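「一回限り」という文字を疑う

台所の引き出しに、針のない大きな注射筒が入っている家は意外に多い。肉に漬け汁を注す、瓶にシロップを移す、プリンター用のインクを詰め替える、弱った猫に流動食をやる。用途はさまざまだが、たいていの場合、筒の横には同じ英語が刷ってある。FOR SINGLE USE。使うのは一回だけにしてください、という意味だ。そして、たいていの人はそれを洗って、また使う。

私もその一人である。だから以下は、清く正しい人間の説教として読まないでほしい。

きっかけは、友人のファティマ・ジュベールが開いている染色の集まりだった。布に色を落とすのに、彼女は筒を6本使う。赤系に3本、残りが青と黄。終わると流しで水を吸わせて吐かせ、布巾の上に並べて干す。「一年もつよ」と彼女は言う。隣で作業していたルンギレ・ラデベは、筒の字を指して「一回って書いてある」と言った。ファティマの返事は「それは病院の話でしょう」だった。

この返事が、ずっと気になっている。半分は正しいと思う。単回使用の表示は、まず人の体に使う場面を考えて付けられたものだろう。他人に使ったものを次の人に使ってはならない。これに異論のある人はいないし、私にもない。その約束を布の染色にまで持ち込むのは、確かに大げさに見える。

しかし残りの半分はどうか。「病院の話」と言った瞬間に、私たちは表示を読むのをやめている。家で使うなら何度でもよい、とは筒のどこにも書いていない。書いてあるのは一回という言葉だけで、二回目以降のことは使う側が勝手に決めている。決めること自体は構わない。ただ、決めたという自覚くらいは持っていたほうがいい。

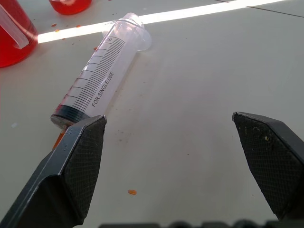 目盛りの横に「FOR SINGLE USE」の文字。黒いゴムのあたりには赤みが残り、先端の下では橙赤色の液が机に筋を引いている。

再利用派の人たちは、よく「洗えばきれいになる」と言う。私はこの言い方を信用していない。透明な筒は、きれいになったように見えすぎるのだ。胴の部分は水を通せばすぐ透き通る。問題はゴムの縁と、細い先端の奥である。わが家の筒も、胴は新品同様なのに、ゴムを引き抜いてみると裏側に薄い色の輪が残っていた。あの輪を見たあとで、同じ筒に苺のシロップを入れる気にはなれない。それまでは平気で入れていたのだから、勝手なものだ。

三月に、ブシシウェ・ムテンブという料理教室の先生と、この件で少し言い争いになった。彼女は筒を食品用と決め、油を使ったあとは湯と洗剤で洗い、ゴムの動きが渋くなったら捨てるという。実に筋の通ったやり方に聞こえる。だが「渋くなったら」とはいつのことか。私の経験では、ゴムは渋くなる前に、まず気まぐれになる。押しても動かず、力を足すと急に滑る。狙った量の倍が出て、机に赤い筋ができる。布巾で拭けば済むことではある。済むことではあるが、目盛りの付いた道具を使っておいて量が狂うなら、匙で垂らすのと変わらない。

目盛りといえば、あれも私は疑っている。細かい線がずらりと並んでいると、人はそれだけで正確な仕事をしている気分になる。漬け汁を線一本ぶん多く入れたからといって、鶏の味が変わるだろうか。変わらない。それなのに私たちは筒を目の高さに持ち上げ、息を止めて線を読む。新品のうちはまだいい。洗い続けた筒では印刷がかすれ、しまいには勘で読むことになる。精密さに憧れて買った道具を、精密さがなくなるまで使うわけである。

では、書いてあるとおり一回で捨てればよいのか。これにも私は素直にうなずけない。シロップを少し移しただけの頑丈な筒を、そのままごみ箱に落とすのは、どう考えてもおかしい。ボンガニ・エンゲルブレヒトはこの話になると必ず環境のことを持ち出すが、私の抵抗はもっと単純で、まだ使える形をしたものを捨てるのが嫌なのだ。それに、家庭で何度も使われることを作る側がまったく知らないとは思えない。知っていて一回と刷り、手芸の棚に並べて売るのなら、あの文字は使う人のためというより、売る側の用心のように読めてくる。

手芸店で、ドラヴィアという銘の「繰り返し使える」注入器を見た。値段は900円。普通の筒よりずっと高い。ゴムの輪は外して洗えるという。結構な話だが、箱を裏返しても、何回使えるのかは書いていなかった。一回と書かれたものを一年使い、何度でもと書かれたものの寿命は分からない。表示というものは、どちらの側でもあまり当てにならないらしい。

結局、私は自分で線を引いた。染料に使った筒は染料だけ。食べ物に使う筒は別の引き出しに入れ、油を吸わせたら、その日で捨てる。薬や動物の口に使うものについては、自分の流儀を挟まず、薬局や獣医に言われたとおりにする。根拠があるのは最後の一つだけで、あとは好みと気分に近い。ファティマには神経質だと言われ、ルンギレにはまだ甘いと言われた。

先週、染料用の筒がまた一本、途中で動かなくなった。力を入れたら急に走り、袖口まで赤くなった。その筒は捨てた。隣に干してあった青の筒は、まだ取ってある。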